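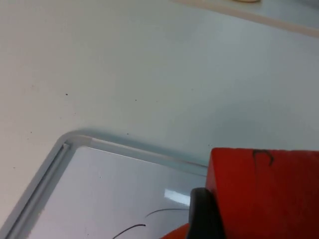

**Skeltasley Robotics Workshop - Handling Group**

To: handling list
From: Ulises Quispe
Subject: Re: Gripper lost hold after pause

On 2018-08-05 Yeshi Mamo wrote:

> Arm 2 stopped mid-lift this morning when I pressed pause. When I
> pressed resume the fingers opened before the arm moved, and the red
> block fell on the table. Nobody was near it and nothing is broken.
> Is this the same fault Wilmer had, or a new one? I have left the
> arm switched off.

Yeshi, thanks for leaving it off. It is the same fault. I went through the log with Wilmer and the order of events matches his: pause, hold force drops to zero, resume, fingers go to the open position. The log shows 68 seconds between pause and resume in your case. His was shorter, so I don't think the length of the pause matters.

The wrist camera pictures are from my tests with the red block, the one with the black pen mark near its top edge. I kept the lifts low.
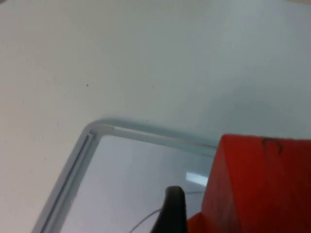
*Photo: wrist camera, arm 2 / U. Quispe*

The view only takes in the one black finger, to the left of the block, so it is no good for judging whether the grip is even. Please go by the force reading.

I got the fault on 3 resumes. With controller setting 320 changed from "release" to "hold" I have not had it again, but I want more runs before I call it fixed. Gladys has the old settings file if we need to go back.

Until I write again:

- don't use pause with anything in the gripper
- if you have to stop, use the red button and keep your hands out until the arm is powered down
- don't copy the new setting to the other arms

Rostislav - can you ask Sendley if the default changed in the last update? I can't find it in their notes.

Ulises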